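How many demos for a utensil sorting task, and how much should I move things around?

Posted in: Learning from demonstration > Data collection
Tags: handheld gripper, tabletop, imitation, home kitchens

Kamran Yousafzai

I'm gathering demonstrations for a put-away task and I would like some advice before I go much further. The task is short. There are loose utensils on a table and a holder somewhere near the back, and each utensil has to end up in the holder. I collect with a handheld gripper, wrist camera only, no external view. The policy will run later on an arm with the same fingers.

So far I have 600 episodes, all from one kitchen, nearly all recorded by me. Each episode is one pick and one place, so a table with several items gives several episodes. I trained on what I had. On plastic spoons it does all right. On chopsticks it goes down next to the stick, closes on the cloth, and lifts with nothing in the fingers. It then carries the nothing over to the holder and opens, as if everything had gone fine. 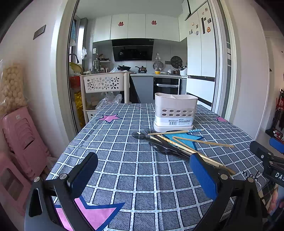
My collection routine is simple. I drop the utensils by hand, try not to arrange them, then record until the table is clear and drop them again. I keep the holder in roughly the same place because I was worried about adding too much variation at once. For a typical layout I use chopsticks at different angles, a translucent gray spoon and the black-handled kitchen scissors, on the checkered cloth with the stars. The items get dropped again after every round but the cloth stays on for the whole session, and I haven't recorded on a bare table yet.

What I would like to know:

Is 600 simply too few, or is the problem in what I recorded?

Should I take the cloth off? A friend at Surnley told me to use a plain surface until the policy works and only then bring the pattern back.

Do I keep the episodes where I missed the first grasp and tried again? At the moment I delete them.

I can spend another 2 weeks on collection. After that the arm is booked for other work.

Viewed 33 times

Shamim Marwat

I did something close to this last January with cutlery and cooking tools, so I will go through your points in the order I'd deal with them.

Stop deleting the retries. This is the first thing I would change and it costs you no table time if you still have the raw recordings. Your policy closes on cloth and carries on because it has never seen a person notice an empty grasp. Every episode you kept says that after the fingers close, the next thing is the trip to the holder. If you leave in the ones where you opened, shifted over and closed again, it has something to copy. I would keep them whole, including the bad first attempt, as long as the episode ends with the utensil in the holder. Throw out the ones where you dropped the thing on the floor or stopped to fix the gripper.

On the count, I would not go looking for a number. People quote 3,000 for this sort of task and I've seen sets that size do worse than small ones, because all the recordings came from one person with one habit. Split your 600 by item first. If you drop things at random and the spoon is the easiest to reach, you may find that chopsticks come last every time, when the table is nearly clear. Then you have hardly any examples of picking a chopstick with the scissors close by. Change the order on purpose. Take the chopstick first for a whole session.

Also split by approach angle. With chopsticks the fingers have to close across the stick, so the wrist has to turn to match it. Most people get lazy and put the sticks down in a direction that suits their own wrist, or walk a little around the table until it does. Check your wrist rotation at the moment of closing. If it's one big lump near zero you have found your trouble. I made a plot of this for mine and it was embarrassing.

About the cloth, I don't agree with your friend. If the arm is going to work on that cloth, record on that cloth. But don't record only on that cloth. With a wrist camera the pattern fills a lot of the view when you are low, and the policy can learn to steer by it. A star or a grid line in a fixed place is a very handy landmark for a network. Turn the cloth, slide it, flip it if the back is different, and do a good share of episodes on the bare table and on one other covering. I changed mine at the start of every short session so that I didn't have to remember it in the middle of one.

Move the holder too. I know you said you kept it still to limit the variation, but the placing half of the task will fail as soon as someone pushes it over a little. Rotating it matters as much as sliding it if you have separate compartments.

For the second half, slow down before you let go. With soft pads on the fingers a thin stick can swing as you open, and if you release in a hurry it lands across the top of the holder. I pause just long enough to see the end of the stick inside the opening. Don't pause for too long, though, or you get a policy that hovers there and never opens.

How I would spend your 2 weeks:

Days one and two, go back over the deleted retries and restore what you can. Retrain and test before recording anything new.

Rest of the first week, chopsticks only, every direction, different surfaces.

Second week, mixed tables again with the holder moved each time, and get one other person to record at least a few sessions. Keep one surface and one table layout out of training so that you have something to test on.

Memon

more data. 600 is nothing for a kitchen. Also why not use a suction cup

Kester_lab

Mostly agree with Shamim. A few small things from our side.

Check the delay between your camera and the finger width reading. Thin objects are where a small delay shows up. On a spoon handle or anything wider you get away with it, because the fingers can start closing slightly early and still catch something. With a chopstick they close above it or beside it. Ours was off for a long time and we blamed the operators. The easy test is to open and close the fingers fast in view of the camera, then line up the recorded width with what the video shows. Do it at the start and the end of a session in case it drifts.

Check the width value at full close as well. If a closed gripper and a gripper holding a chopstick give nearly the same number, the policy can't tell them apart from that input and has to rely on the picture. Soft pads make this worse. We had to zero ours again whenever we changed the pads.

The translucent spoon surprises me. Clear and half-clear items were our worst category, so if that one works I would test it on a different background before you call it done. It may be using the pattern underneath to find the edges.

I'd go easy on long mixed sessions. After up to an hour the operator starts to rush, and the later episodes come out faster and sloppier than the early ones. We log the time of day with each episode so we can look for it afterward.

We used Anovico's viewer to step through grasps one by one. Any player that shows video and gripper width together will do.

Kamran Yousafzai (original poster)

Thanks, this is very useful. I made the rotation plot last night and Shamim is right, nearly all my chopstick grasps are within a narrow range. I must have been shifting my feet. The raw files for the retries are still on the drive, so I am putting those back first.

Memon, the gripper on the arm is fixed, so suction isn't an option for me.

I haven't done the delay test yet. I will post the result in this thread when I have it.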